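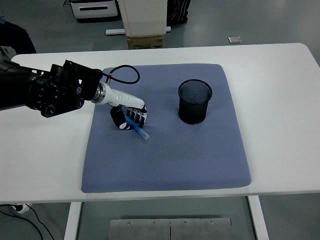
Empezamos con los humedales de borde urbano, que es el tema que más me gusta del curso y el que peor se os da en el examen (os lo digo con cariño). Un humedal de borde es una zona encharcada, permanente o estacional, pegada a una ciudad o a un polígono, con todo lo que eso trae: perros sueltos, escorrentía de los tejados, gente que quiere pescar y gente que quiere que no se pesque. Para estos apuntes os hará falta el mapa de la laguna de Zullier impreso en grande y un rotulador azul, como el que se ve sujeto en diagonal sobre la mesa, porque todo lo que sea lámina de agua lo vamos a marcar en azul. La vegetación va en verde y los accesos en lápiz, que luego siempre hay que moverlos.

1. El caso de Zullier

La laguna y sus prados suman 96 hectáreas. Hasta hace poco era una finca privada, con un coto pequeño en la parte norte y pasto para ganado en la sur. Cuando la compró el consorcio comarcal, lo primero que se discutió fue quién iba a poder entrar y para qué, y ahí salieron todos: cazadores de pato, ornitólogos, un club de piragüismo, los vecinos de Primell, que llevaban toda la vida cruzando por el camino del molino. Leed el acta resumida que os dejé en reprografía. Es larga, pero la intervención de Constanza Zapata sobre la franja de carrizo vale por medio manual.

Lo que plantea Zapata es sencillo. El carrizal es donde cría la mayoría de las aves y también lo que más estorba a quien quiere ver el agua. Si se corta para abrir miradores, se pierde sitio de cría; si se deja crecer del todo, la lámina se va cerrando y en unos años tienes un carrizal seco muy bonito y ningún pato. Propone cortar por parcelas, en rotación, siempre fuera de la época de cría. Fijaos en esa palabra, rotación, que vuelve en el tema de incendios.

2. Capacidad de acogida

Aquí hay un lío de conceptos que arrastráis del primer parcial. La capacidad física es cuánta gente cabe en un sendero. La capacidad ecológica es cuánta aguanta el sitio sin que se degrade lo que queríamos conservar, y suele ser bastante más baja. Hay además una capacidad social, que depende de cuánta compañía tolera el visitante antes de enfadarse – y os aseguro que un observador de aves tolera poquísima.

El plan de Zullier fija un máximo de 80 visitantes a la vez en el circuito largo y cierra por completo el tramo del dique desde marzo hasta junio. ¿Os parece mucho, os parece poco? Es lo que discutiremos en clase, así que traedlo pensado. Dirk Kröger, que redactó el borrador, defendía una cifra todavía menor; Gönül Toprak le contestó que con menos gente no se pagaba ni la guardería del coto. Los dos tenían parte de razón, y a mí me interesa más cómo argumentáis que a quién se la dais.

3. Especies invasoras y conexión con el canal

La laguna se comunica con el canal de Strazds por una compuerta vieja. Por ahí entran carpas, que remueven el fondo buscando comida, enturbian el agua y se cargan las praderas sumergidas. Sin plantas sumergidas no hay invertebrados, y sin invertebrados muchas anátidas se van a otra parte. Es una cadena que tenéis que saber contar sin mirar los apuntes.

En el muestreo de mayo salieron 608 peces en las redes, y 177 eran carpas. Cuidado al usar el dato: las redes no capturan igual a todas las especies, o sea que esa proporción no es la de la laguna. ¡Todos los años alguien la copia tal cual en la práctica!

Opciones que se barajaron: rejilla fija en la compuerta (barata, se atasca con cada crecida), vaciado parcial en otoño (funciona, pero deja meses feos y protestas seguras) y pesca de retirada con permiso especial. Al final combinaron la rejilla y la pesca. Bernd Kleinschmidt tiene un texto corto y muy claro sobre el vaciado, por si alguien lo quiere para el trabajo final.

4. Para la próxima sesión

Traed el mapa ya pintado, con la zona de cría rodeada y vuestra propuesta de aparcamiento. Leed también el capítulo de Benedikt Voß sobre prados de siembra para fauna, al menos hasta donde habla del trigo sarraceno. La salida a Zurkell sigue en pie: nos vemos a las 8:15 en la puerta lateral, con botas y con prismáticos quien tenga. Yo llevo dos pares de sobra, pedídmelos antes.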